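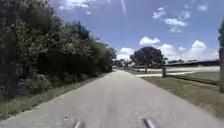
Photo: Y. Sarmiento / Feltitz grounds office

Week 2 notes: patrol robots and the grounds crew

Case is the Feltitz park contract. Crew used to walk the paved paths every morning, radio in branches, overgrown edges, litter. Now a Reteo unit does the route and somebody reads the log at a desk. Path loop is 800 meters. Trees on one side, grass on the other, so mostly edge checks.

What changed for the crew:
- Lesley (crew lead) starts at a screen, goes out after. Says her knees like it, her head doesnt.
- Nistor lost the early shift and the extra pay with it. Got moved to pruning. Not asked first.
- 655 log entries in November, some 2 hours a day to read them. Whose job is that? Not in anyone's job description. Keep this for the essay.

Terms: task vs job. The walk was a task. The job also had talking to dog owners, noticing a sick tree early, having a smoke with the gardeners. See Sarmiento handout, first half only.

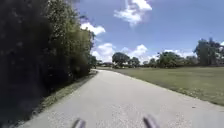

Back to the log. Robot flags grass creeping over the paving, crew decides if it matters. So judgement stays with people but the pace is set by the list. Compare warehouse pickng from last time. Same or different? Bring one argument each way, half a page, handwritten ok.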